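Wrist camera on a multi-finger hand: exposure and thumb blocking the view

Posted in Grippers and End Effectors
Asked by Geeta Kandpal, July 13, 2026

We are comparing two ways of picking soft and irregular items out of a wooden crate. One is a parallel jaw gripper from Bridero with a camera bolted to the side. The other is a five-finger hand with a small camera at the wrist, looking up along the palm toward the fingertips. Both go on the same arm and use the same controller, a Clukix unit.

The parallel jaw was easy to set up and the camera sees both jaws the whole time. The hand holds odd shapes better but I am having trouble with its camera in two ways.

First, the thumb takes up a large part of the view, with or without something in the grasp. Second, the exposure. The hand is black all over and the room is bright, so auto exposure seems to settle on the hand and everything past the fingertips goes pale. Pale objects lose their edges. The potatoes in the crate come out fine.
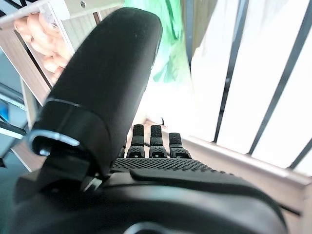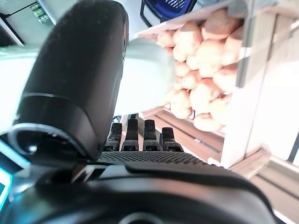

Wrist camera views: open hand first, then with a pale object in the grasp and the potato crate to the right.

Grasp detection runs on this camera plus one fixed overhead camera. Out of 80 tries with the hand, 61 were logged as good grasps, and most of the misses were pale items. I have not tried locking the exposure yet. Should I do that first, move the camera, or give up on the wrist view and use overhead only? I would like to keep the hand if I can.

Yakubu Ekwueme

Lock the exposure first. It costs you nothing and you can undo it. Put the palest item you have in the grasp, turn auto exposure off, and bring the shutter time down until you can see the edge of the item against the background. The palm and the wrist housing will go almost solid black. You don't need detail there, you know where your own hand is.

Then turn off auto white balance too. A strong color at the side of the picture can pull it around, and you have some turquoise light coming in at the lower left of the second one.

If your camera driver lets you set a metering region, that is the other way to do it. Draw it past the fingertips and leave the thumb and housing out. I use a fixed exposure because the metering region on ours went back to default every time the controller restarted, and it took me a while to notice.

For the thumb, I would mask it in software before moving anything. Run the hand through its full range with nothing in it, save the thumb outline against the joint angle, and drop those pixels before detection. We did it on a Wivirik hand in April and it took 2 days, mostly waiting on recordings.

Also run your 80 again after each change, with the same items. If you change the exposure and the mask together you won't know which one helped.

Jitendra Lodhi

just use the overhead camera. wrist cams are more trouble than they're worth on a hand like that

Archana Shukla

I don't agree with dropping the wrist view. With overhead only, the back of the hand covers the item as soon as you reach down into a crate, and that is when you need to see it.

Moving the camera can help, but check the cable before you do. We shifted ours toward the little finger side, the thumb blocked a lot less, and then the cable caught on the crate slats when the wrist rolled. We ended up on a short bracket with the cable tied back along the forearm. Any new position also means calibrating camera to wrist again.

One more thing about the comparison. Your side camera on the parallel jaw and the camera on the hand are looking from very different places, so part of what you are measuring is the mount. I would score the grasp from something that doesn't depend on either one, such as lifting the item and reading the weight at the wrist.

Geeta Kandpal

Thanks. I'll lock exposure and white balance tomorrow and rerun the set, then do the mask. The weight check is a good idea and the arm already has a force sensor, so I'll log that for both grippers.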